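# About the Gramstead Centre for Regional Representation

The Gramstead Centre studies how provincial legislatures are elected and how they vote. Our work looks mainly at the differences between regions that share one government: the mill towns of the Huanca valley, the farm districts around Skovley, and the suburbs that now hold the largest share of seats.

The Centre is independent of all political parties. It doesn't endorse candidates, accept donations from them, or carry out polling on their behalf. Staff may not hold party office while they are employed here.

Our main publication is the Cirnlow Register, a record of every division in the legislature, sorted by riding. It covers 60 ridings in 13 regions and is updated within two sitting days of each vote. Reporters, teachers and municipal clerks may use it free of charge, provided the source is named.
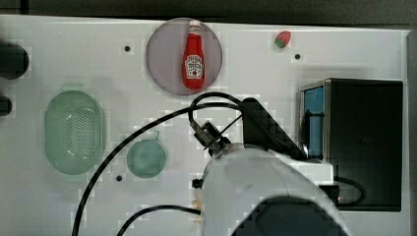

The Register is supported by a series of short papers on riding boundaries, voter turnout and the conduct of by-elections. To date, 23 papers have been released. Each is read before release by two reviewers from outside the Centre, and their comments are kept with the final text.

Radka Papadopoulos has been Director since the Centre moved to its present offices in Gramstead. She was previously a legislative clerk. Evdokia Liapis leads the research program and edits the Register. Her own work deals with close votes on fuel and property taxes, and with members who vote against their party on local grounds.

The Centre holds a public meeting in Skovley each May, at which the year's findings are presented and questions are taken from the floor. Admission is free.

Requests for data, speakers or printed papers should be sent in writing to the research office. Corrections to the Register are welcome and are noted beside the entry concerned.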